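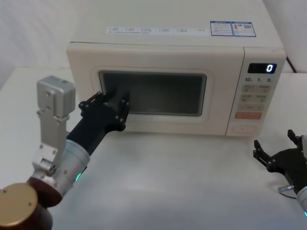 Figure 1. A countertop microwave oven with a cream-white casing. Printed labels are visible on top.

3.2 What people told us about reheating at home

When we first sat down to plan the household survey, we expected the questions on leftovers to be the dull part, something to get through before the longer section on weekly shopping. The people who answered had other ideas. Many of them filled the comment box at the end of this section and then carried on in the margins, and we have tried to do justice to what they wrote, even where it strays a little from the questions we asked.

We mailed 1,000 forms to homes in Petek and the villages nearby, and 854 came back in a state we could use. That is a generous return for a form of this length, and we are grateful for it. Of those 854 households, 635 said they had reheated a cooked meal at least once in the week before they answered. We did not ask them to weigh anything or keep a diary (the earlier Grisum study did, and lost a good many households along the way), so our results rest on memory, with all the kindly rounding that memory brings to matters of food.

The most common pattern was the one we came to call the second supper. A pot of stew or rice is cooked early in the week, a portion is put away in the refrigerator, and it comes out again a day or two later when someone gets home late. Soup was treated differently. Quite a few people told us firmly that soup belongs on the stove, and several added that their mothers had said so too. Bread came up far more often than we had guessed, and there was a lively split between those who wrap it in a damp towel and those who would sooner eat it cold.

We also asked how people decide that food is hot enough. Very few use a thermometer. Most stir and taste, and some feel the underside of the dish with a fingertip. Stirring halfway through was familiar to nearly everyone who wrote a comment, though a number of them admitted to skipping it when they were hungry, and one described it as the sort of thing you do for guests. Standing time was much less familiar. Several people took it to mean the time the food had been sitting out before it was heated, and we have reworded that question for the second round, which goes out to homes in Datelar in March.

Differences between large and small households were gentler than we had supposed. People living alone reheated single portions and tended to eat from the same dish, while bigger families brought everything back to the table together, often with something fresh beside it. The full wording of the questions is given in Appendix B, and the matter of portion size is taken up again in Section 4.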